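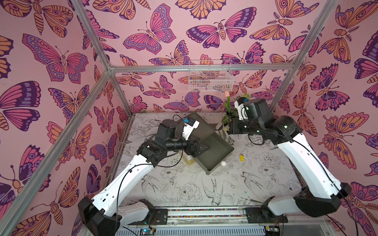
Progress Report to the Stenar Fund
Project: Driroritz, two-arm demonstration collection
Reporting period: second
Submitted by: Tuulikki Saarela, project lead
Fund contact: Hollis Benavides

1. Status

The project is on schedule in collection and behind schedule in annotation. During this period the team recorded demonstrations in the decorated cell described in the revised work plan and delivered the first part of the set to Twal for training. Spending is within the approved budget. No change to the end date is requested.

2. Work completed

Our grant agreement calls for examples of household tidying tasks performed by two arms working together, recorded under conditions that are visually harder than those in our earlier set. The earlier set was collected entirely against plain gray panels. Policies trained on it performed well in the same cell and poorly almost everywhere else, and the reviewers asked us to address this before collecting at larger volume.

The walls of the current cell are covered in pink wallpaper with large butterflies and moths, and the floor is a white sheet printed with peonies, vines and birds in black line. Both patterns were selected after a short trial of several papers. The floor print has given the perception model the most trouble. In early runs it repeatedly proposed grasp points on the drawn birds. The rate of these false proposals fell once demonstrations from the printed floor were added to the training mix, but it has not reached the level we consider acceptable, and we will continue to report on it.

The team completed 29 recording sessions in the period. Of the demonstrations recorded, 102 passed review and were released to Twal. The remainder were rejected, most often for one of the following reasons:

Operator paused for longer than the limit set in the protocol
Tray lifted by one arm before the other was in place
Object left the reachable area and was returned by hand
Camera and joint data out of step

The last of these was traced to a clock setting on the recording computer and corrected in August. Affected sessions have been kept and marked, and we may be able to recover part of them.

3. Tasks and objects

Two task families are in use. In the first, the operator guides the arms to move and turn a shallow dark green tray and to place small items on it. In the second, items are taken to a wire mesh basket mounted on the back wall. The second family is considerably slower to record. The approach to the basket passes close to the plant, and operators must learn to bring the arm in without brushing the leaves.

The object list for both families now includes a small white ball, a yellow key tag with a ring, a beige cup, a pale yellow box and a pink artificial tulip. The key tag was added at the request of the learning team, who wanted a flat item that is difficult to pick up from a patterned surface. It has served that purpose. Operators fail on the first attempt more often with the key tag than with any other object, and we have decided to keep recoveries from a failed first grasp in the released data when the rest of the demonstration is sound. The revised review guide explains how such cases are labeled.

Starting positions are drawn from a list generated before each session. Operators may not rearrange the objects once the list has been applied. This rule was introduced after a review of the first sessions showed that operators had been placing objects where they found them easiest to reach.

4. Equipment

Both arms run on a shared linear rail along the front of the cell. The rail has been reliable. The gripper fingers have needed more attention than planned, and a full spare set has been ordered through Drotelent. Each gripper now carries a small blue label so that calibration records can be matched to the correct unit. Calibration is checked at the start of every session and the result is stored with the data.

5. Staffing and training

Two new operators joined the project and completed the training course. New operators record practice demonstrations that are reviewed but not released. Review notes from this stage have been useful in their own right, and several unclear points in the protocol were found this way. The section on handing an object from one arm to the other has been rewritten in full.

6. Difficulties

Annotation is the main concern. Each released demonstration requires a written task description and marked start and end points for every step. We had planned for one annotator per session. In practice the two-arm tasks need a second reader, as the two arms often begin different steps at different times and readers disagree on where a step ends. We have assigned additional hours from the general staff line to cover this and will report the final amount in the financial annex.

A smaller difficulty concerns lighting. The white floor reflects strongly when the overhead lights are at full level, and some early recordings lost detail in the floor print. The level has since been fixed and noted in the protocol.

7. Plans for the next period

We intend to release a further 50 demonstrations from the basket family, which is underrepresented at present. We will also change the wall and floor coverings once the current targets are met, keeping the objects and tasks the same so that the effect of the background can be measured separately. Twal has agreed to run the comparison and to share its results with the Fund.

8. Requests

We ask the Fund to approve the use of unspent travel money for annotation. The amount and a revised budget table are given in the annex. A decision before the next release would allow us to keep both second readers on the project without a break.

Tuulikki Saarela
Project lead, Driroritz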